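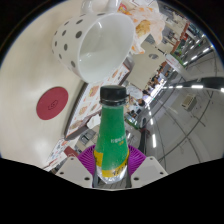 Food court at Ronville asks diners to clear their own tables

RONVILLE, 26 April 2024 — Visitors who eat at the food court of the Ronville shopping center are now asked to bring back their trays and sort their trash before they leave. The new rule began this week on the ground floor, where the burger counter Nakar and the bakery Amegashie share the seats with smaller shops.

Until now the cleaning team collected everything. According to the manager of the food court, Cecilia Eshun, this worked well in the mornings but not at lunch, when people with full trays were standing and waiting for a place that was already free, only not clean.

"We have 128 seats, and at noon many of them could not be used," Eshun said. "A person finishes the meal and goes, and the tray stays on the table. The next person does not want to sit there. I understand it very well." 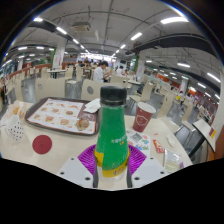 A tray with its printed paper liner, a crumpled napkin, a green bottle and a red paper cup on a table at the food court.

Two return stations were built in January, one beside the elevators and one near the exit to the parking lot. Each station has separate openings for paper, for bottles and for food, and a shelf for trays. Drinks that are not finished can be poured into a small sink before the cup is thrown away. Lids should be taken off the cups first.

Elikem Alhassan leads the cleaning team of eight people. He said that the most difficult part of the work is the mixed trash. A bottle with a cap on it, a napkin, a half bun and a food bag often arrive together in one pile, folded inside the tray liner, and somebody must open it again by hand.

"If the bottle goes in the bottle opening, we are already happy," he said.

No jobs will be cut, Eshun said. The team will wipe the tables more often, and its members will help older guests and families with small children, who may leave the tray where it is.

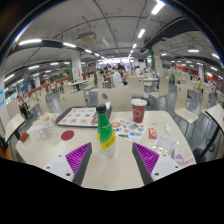 Cups and bottles go to different openings at the return stations. Trays are placed on the shelf.

Opinions among the guests were mixed. Erlinda Dumlao, who eats at the food court with her two sons, said she has always carried her tray back, "also when there was no place to put it." She would like a third station at the far end, behind the Drirkoto noodle counter, as the walk from there is long.

Nii Arthur, who works in an office upstairs, was less pleased. He said that the prices went up in January and now the customer has to do a part of the service too. "I will do it — but then the coffee could be a little cheaper," he said.
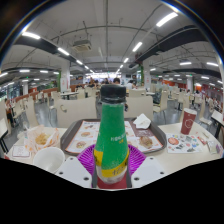 The shops themselves will also make some changes. Nakar plans to give out fewer napkins with each order, and Amegashie will ask its customers if they want a bag when they eat at the table. Flyers that are put on the trays are still allowed, but they should go in the paper opening together with the liner.

Nuala Gallagher, who is responsible for waste at the center, said the food court fills 76 large bags on a normal Saturday-size crowd. She hopes to see a lower number by summer, when the results will be shown to the shop owners.

The food court has the same opening hours as before. Guests with questions about the stations can ask at the information desk on the ground floor.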